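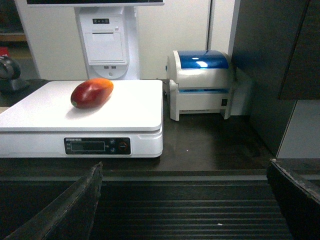 A mango on the scales.

Grindstead Mango Trays: Frequently Asked Questions

When can I order?
Orders open when Apolinar Valdovinos at Fahmy Orchards rings to say the fruit is colouring up, and close when we run out. In a good year that leaves you until February. In a bad year it leaves you a long lunch.

How much is a tray?
$40, payable when you order. We used to take cash at pickup and learned a great deal about human nature.

How many mangoes are in a tray?
It depends on their size. Trays are sold by weight, so you may get a lot of modest mangoes or a few enormous ones. Every season someone writes to say they were given the wrong kind. Both kinds write.

Is there a limit?
2 trays per household. We know your brother-in-law has a different surname. We also know he lives in your granny flat.

Can I choose the variety?
No. You'll get whatever is ripe that week, and the label on the tray will tell you what it was.

My mangoes are hard. Are they faulty?
They're mangoes. Leave them on the bench out of the sun until they give a little near the stem and smell like something you'd want to eat. Colour is a poor guide, as some varieties go red long before they're ready and others stay green to the bitter end. Once they're ripe, put them in the fridge and get on with it.
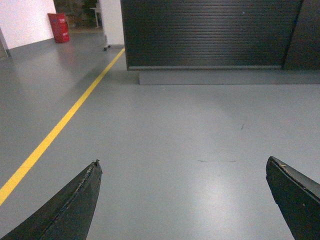 Photo: Soon-im Min

Where do I pick up?
From the old Mendex building on Flender Street, side door, between 7 am and 11 am. Bring your order number. If your number is 2936 you are the person who has missed pickup two seasons running, and we'd love to meet you.

Can someone else collect for me?
Yes, if they have your order number. What happens to the mangoes between our door and yours is a family matter.

What if I don't turn up?
Uncollected trays are given away at noon. There are no refunds, though we will tell you how they tasted.

Do you post interstate?
No. Fruit fly quarantine rules vary from state to state and we've no wish to become experts in them.

One of my mangoes was bruised. What can I do?
Email us a picture on the day of pickup and we'll credit the tray if it's bad. A single soft spot is what chutney is for.

Can I freeze them?
Yes. Slice the cheeks, freeze them flat on a tray and bag them afterwards. If you skip the flat part you'll have one very large mango until winter.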